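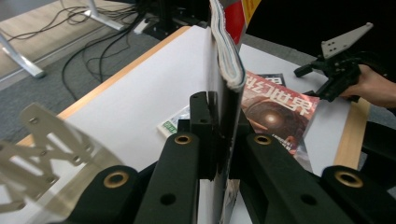 Magazine swap shelf -- questions we keep getting

Updated March. If yours isn't covered, email Verna, address at the bottom of the home page.

What do you take?
Magazines, any language, any age. Science fiction, knitting, trains, gardening, all fine. Chinese titles very welcome, 科幻世界 especially, there's a waiting list of people who want to read it. No newspapers. No catalogues please.

Do they have to be in good nick?
Readable is enough. Bent covers fine. Curled pages fine, we flatten them. Missing pages -- stick a note on the front saying which. Anything damp or mouldy goes in your own recycling, not our box.

How do you flatten a curled one?
Bend it gently the other way, along the spine, a few seconds. Then flat on the table, heavy books on top, leave it over the weekend. Glossy ones want a sheet of plain paper between them or the covers can stick. Don't iron them. Someone did.

How many have you got?
1,511 on the list at the last check. Room for 2,000 if we use the top shelves, which need the steps.

How many can I borrow?
Up to 16 at a time. No due date as such but bring them back when you've read them, other people are waiting.

Can I keep one?
If we've got doubles, yes. Doubles have a green dot on the back. No dot, it comes home to us.

Can I send them by post?
Yes, to the Calloway Road address. Pack them flat, card both sides, don't roll them. Rolled ones take weeks to come right. We can't refund postage, sorry.

What about a whole collection?
Ask first!! Chia-jung Fung deals with anything over 500 copies and she needs to see a list, even a rough one. Title, years, any gaps. Don't just leave boxes in the porch.

Do you sort by title or by date?
Title, then year, then month. Chinese titles are shelved by pinyin, so 科幻世界 is under K. There is a printed sheet on the end of the shelf if you're not sure where somthing goes. If still not sure, leave it flat on the table and we'll do it.

Upright or flat?
Upright on the shelves, but packed enough that they don't lean. Leaning is what bends them. Thin ones go in a file box. If a row has gone slack, put a bookend in.

Can I read Chinese titles if I'm still learning?
Course. Sombat runs a slow reading table, Wednesday, one short story a month, dictionaries allowed. Beginners should sit in once before deciding its too hard.

Are you after anything in particular?
Older science fiction in any language. Also railway magazines, we've been cleaned out of those. And file boxes, the card sort, if your office is throwing any away.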